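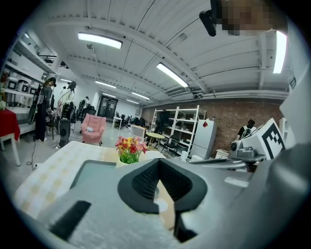
Rodari Student Robotics Club
Help desk / Hand-held grippers / Left and right tracking
Status: Solved (reopened once, by me, out of spite)
Raised by: Constanza Olivares
Setup: two hand-held grippers, Hineck recorder 2, club laptop with the cracked hinge
Priority: High. The Tevitz Cup entry is due at the end of March.

Problem as first reported

Every take of the flower task goes wrong at the same place. We record 50 seconds at 60 frames a second, so a full take should be 3,000 frames. The video has all of them. The position log has positions up to frame 1,634 and then repeats the last one until the end. On playback the gripper approaches the flowers, stops in mid-air and stays there looking thoughtful while the video carries on without it.

Expected: positions for the whole take.
Got: positions for a bit more than half of it, and then philosophy.

No error message. The recorder says "Take saved" in green, which I have come to resent.

10.15 Reply from help desk (Sepúlveda)
Have you checked that the marker can be seen for the whole take? Most freezes are a hand or a sleeve across the marker. Also please restart the recorder.

10.40 Constanza
Restarted. Restarted the laptop as well, so that it didn't feel left out. Sleeves rolled up. Did one take moving as slowly as I could with both markers facing the other gripper's camera. Stopped at 1,634.

11.05 Help desk
Could be glare. Those ceiling lights are bright and the printed squares can wash out if you tilt them up. Try lowering the exposure in Settings, Camera, Manual. Lower it one step at a time.

11.50 Constanza
Went down one step at a time until it was recording a very atmospheric film about a table at night. The marker found its way into the log fine until then. At the two settings where you could still see anything, it stopped at 1,634.

I also tried a take with the gripper lying still on the table and nobody touching it. Same frame. I don't see how glare can keep an appointment like that.

12.10 Help desk
Fair. Swap the two grippers over in the recorder (left as right, right as left) and see whether the fault follows the hardware.

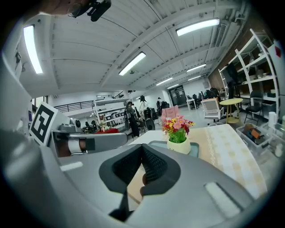
12.45 Constanza
Swapped. It doesn't follow anything. Both sides now stop at 1,634, and when I looked back at the older takes both sides had been doing it all along. I'd only ever opened the left file. Please don't put that in the newsletter.

Other things tried over lunch, so you needn't suggest them:

New cable: no change.
Other USB port: no change.
Reprinted the markers on thicker card: no change, but they look smart.
Flattened the tablecloth in case the pattern was confusing the tracker: no change. Had a sandwich.
Recorded at half the frame rate: stopped at 1,634 again, except that at half rate a take is only 1,500 frames long, so I had to let it run over to get there.

That last one seems important. It isn't a time, it's a number of rows.

13.20 Help desk
Yes, that's the useful one. Thank you. Please open recorder.cfg and send me the lines that begin with log_.

13.25 Constanza
log_format = fixed
log_video = yes
log_limit = small
log_on_full = hold

13.30 Help desk
Found it. log_limit = small is for the first-years' line follower, which writes a short log and once filled a whole disk with it. Our rows are much wider, so the file hits the limit partway through. log_on_full = hold means "when full, keep the last value and carry on cheerfully". Change to:

log_limit = none
log_on_full = stop

Save, close the recorder fully, open it again. If the file ever fills up now the take will stop and tell you.

13.55 Constanza
Full take, positions all the way to 3,000 on both sides. Closing.

14.20 Constanza (reopened)
Back to 1,634. Reopening with feeling.

14.30 Help desk
Did you start it from the desktop shortcut?

14.32 Constanza
Yes.

14.35 Help desk
The shortcut loads its own copy of the settings from the Old folder. Start it from the Hineck folder for now. I've deleted the shortcut's copy and will make a new one tonight.

14.50 Constanza
Three takes in a row, all complete. The morning's takes need doing again, as half a log can't be mended afterwards. I've moved them to a folder called Thoughtful. Please could "Take saved" be some other colour when it has saved half a take?

15.05 Help desk
Added to the wish list, under the request for a louder beep. Ticket closed.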